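Drellcombe software shop teaches its robot to stop arguing with cabinets

DRELLCOMBE – Isireo, a small robotics software company best known locally for taking up most of the bakery's parking, released a new version of its motion planner on 3rd September. The headline feature is that the planner now knows when to quit.

The software, called Ovberg, works out how a robot arm should reach for something, get hold of it and move it without hitting anything else. Its older versions were good at the reaching. Doors were another matter. Given a handle at an awkward angle, the planner would produce a path, reject it, produce one very much like it and carry on in that spirit until somebody went to lunch.

The new release puts a limit on the sulking. If Ovberg can't find a decent approach in 500 tries, it backs the arm off, picks a different wrist angle and starts over. The company says that one change cleared up most of the 217 open bug reports with the word "handle" in them. The remainder are filed under "drawer."

Testing is done in simulation, where a broken hinge costs nothing and the furniture doesn't need to be dusted. Isireo has run over 1,386 cabinet trials since June, changing the starting position of the arm each time and leaving the computer to get on with it overnight. 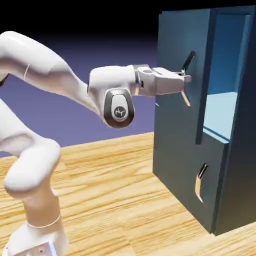
The trials also turned up a problem with the grip check, a piece of code meant to confirm that the fingers have closed on something. In 159 runs it reported a firm hold on thin air and went on to open, with great confidence, no door at all. A fix is in the release, along with a log message that has been reworded from "success" to "contact confirmed."

Existing customers get the update free. The Liyanage plugin, which lets users replay a failed plan one step at a time, is still sold separately – a fair arrangement, given how much use it gets.

Drawers are due in the next version.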